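Bench Safety Walk-Through, Household Chores Cells
Filled in by Annapurna Kamath, June
Reason for check: dropped tool and late stop on the Kartha routine

I love doing these walk-throughs, and this one was a treat because the fault was so easy to repeat once we knew where to look! Quick recap for anyone who missed it: during the Kartha chores run, the arm let go of its tool in mid-move, and the stop button took 2 seconds to cut motion. It should be instant. No one was hurt.

1. Stop button and power

Button reachable from the operator seat -- PASS
Button cuts motion right away -- FAIL, then PASS after fix
Status lights readable from the seat -- PASS

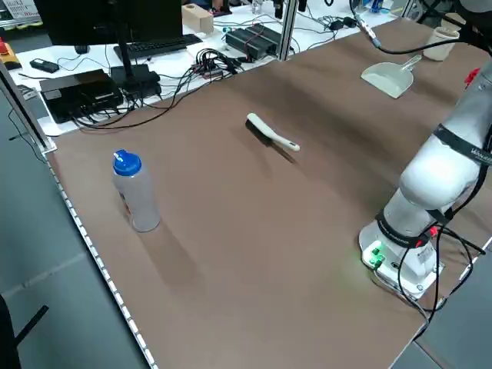
The late stop came down to one setting. The Otix controller was finishing its current move before it obeyed the button, and a fresh install had switched that back on. Our new rule is to press the button once on purpose before the first run of the day, at low speed. Please also clear the surface before that test. A capped water bottle standing on the same table as the arm's base is just the sort of thing that gets swept off when a stop comes late, and drinks near power gear are a no from me anyway. I pressed the button 16 times after the fix and got a clean stop on every press. Lovely!

2. Cables

Plugs fully seated -- PASS
Slack at each joint enough for full travel -- PASS
Cables kept off the front edge -- NEEDS WORK

Loose loops were not the cause this time, but they can snag a sleeve or a moving wrist. Clips are in the second drawer, the Bradovero ones with the wide jaw. Tie back the low runs first and then move each joint slowly by hand to see that nothing pulls tight.

3. Grip and tool hold

Grip force reads back correctly -- FAIL
Arm holds the tool through a full wrist turn -- FAIL, retest below
Hands stay out while the arm is holding something -- PASS
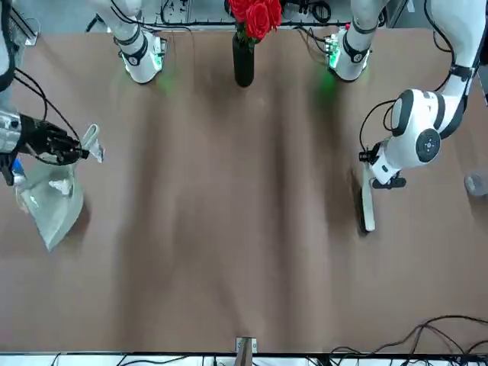
Usten wrote back on the draft of this sheet that the force number on the screen was the one we asked for, with no link to what the fingers were really doing, and that we had been trusting it for weeks. Great catch, and I've changed item one in this section to match. From now on we read the measured value. The drop happened at 50 percent grip on a smooth handle, and going to 90 percent held it through every turn we tried.

Softer items need their own setting, so please don't copy the high number across to everything. Bags and paper can stay where they were.

4. Tool pickup and handover

Fingers clean -- PASS
Finger screws tight -- PASS
Tool let go only on command -- PASS after update
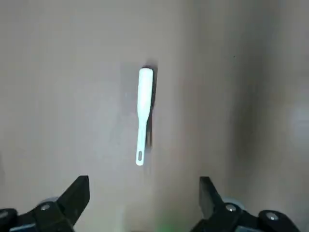
I also want a pause added between "closed" and "lift" in the pickup step. It costs us next to nothing and gives the grip check time to report back. If the check says no, the arm should stay put and call for a person -- no second try on its own. We ran it that way all afternoon and I was so happy with how calm it felt to sit next to.

5. Two-arm sweeping task

Both arms stop together -- PASS
Path kept clear of fixed items -- PASS, with comment
Slow speed used for first run -- PASS
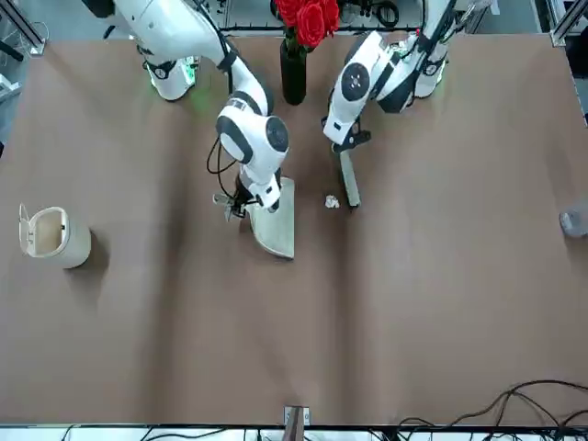

Item 5: dustpan in one gripper, brush in the other, paper ball between them.

Comment on the path: tall things such as the vase belong in the keep-out map, and so do the bin and its open lid. If you move any of them, update the map before you press start. The old map had only the table edges in it.

Still open

Clip the cables along the front edge
Add the pause to the pickup step in the shared copy
Lock the stop setting so an install can't change it
Print the new grip numbers and tape them by the keyboard

Cleared for slow-speed work with a person at the button. Full speed stays off until the stop setting is locked and I've run section 1 again.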